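Search the boards… Go

Paper or screen for first drafts?
Posted by marginalia_mo in Drafting & Habits, May, 9:14 pm

I've written first drafts longhand for 11 years and I'm losing faith. My current one is a mystery set in a town called Tritinau, it stands at 50 pages, and I can read maybe half of them. The detective is either "weary" or "a ferry." Should I give up and type like everybody else?

inkstainedwretch wrote:
Don't you dare. Typing makes you fix sentence one until you die. On paper you cross it out and move along, and a bad page gets the send-off it deserves.

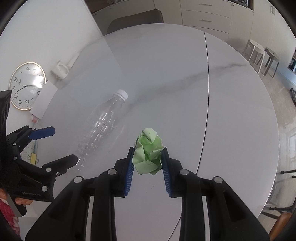 Reading time: 2 min

Pale green paper, by the way. White looks too much like homework.

bokeck_fan wrote:
Strong disagree. I did a whole novel in Bokeck with the backspace key switched off. Same forward motion, and I can search it. Try searching a shoebox.

inkstainedwretch wrote:
I search my shoebox all the time. It's how I found my passport.

dull_pencil wrote:
What about money? A Sonen notebook is 7 bucks now and I fill one every couple of weeks. Bokeck is free if you ignore the pop-ups.

bokeck_fan wrote:
You stop seeing the pop-ups. Mostly.

marginalia_mo wrote:
Tried typing tonight. Got 3,740 words, which is more than I usually manage in a week, and I hate nearly all of them. Everyone in Tritinau has started explaining things to each other.

inkstainedwretch wrote:
I rest my case.

dull_pencil wrote:
That's a second-act problem, you can have it in any medium. I've had it in crayon.

quietly_revising wrote:
I go longhand for dialogue and type everything else. I also keep a Blöndal pen for signing books, should anybody ask me to sign one. It has been very well rested.

marginalia_mo wrote:
Okay, trying the split method. Does the ferry count as dialogue?

Contact the moderators | © Drafting & Habits | Back to top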